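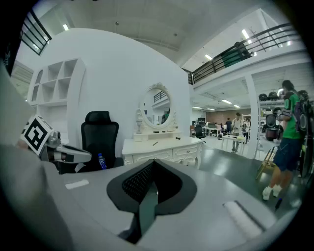

Questions about my white dressing table come in more than anything else on this site, so I've finally put the answers in one spot. I bought it through Clustlow, a little secondhand shop that mostly sells bedroom furniture, and I've been fussing over it ever since. It has the scrolled legs and the decorative drawer fronts, and the oval mirror on top has a carved white frame with a crest, so you can imagine how many places there are for dust to settle! I love it anyway.

Is it an antique?
I doubt it. The shop called it "old style," and that's as far as they'd go. If you want the real thing, you'll need somebody who knows furniture better than I do.

What did you pay?
$750, delivered. I know, I know. I'd been looking at a plainer one from Grasetti for less and I still went back for this one.

How do you clean all that carving?
With a soft makeup brush, the big fluffy kind, bone dry. I go over the crest first and work down to the legs, then wipe the flat parts with a barely damp cloth. I tried cotton swabs once and left fuzz in every curl. Never again.

What about yellowing?
Mine hasn't so far, but I keep it out of direct sun and I don't use furniture polish on it at all. A reader told me polish turned her white nightstand the color of weak tea, and that was enough to scare me off.

Did you repaint it?
No. I touched up two chips on the back leg with a Hondari satin white and it's a pretty good match – a hair cooler than the original, if you get your nose right up to it. Let the first coat dry overnight even if the can says you don't have to.

Do you need a special lamp?
Nope! I keep a small white table lamp to the left of the mirror. One lamp does leave the other side of your face a bit dim, so if you do serious makeup you might want a pair. I don't, so I've stuck with the one.

How do you keep the top clear?
I don't, really. There's usually a pen lying on it and a couple of little odds and ends by the mirror. My only firm rule is that nothing wet goes on the paint (mugs, bottles, flowers, any of it).

Can I use it as a desk?
For writing a card or paying a bill, sure. For a full day of work I'd say no, the mirror gets distracting and there's nowhere good to put a laptop. I have a mesh office chair with a headrest and I'd hate to give that up for a pretty little stool.

Is it heavy to move?
It's about 88 pounds, according to the delivery slip. Take the drawers out first and carry it by the body – please don't lift it by those legs.

Where did the drawer liners come from?
Minhas, the unscented ones. I cut them a little short so they don't bunch up at the back.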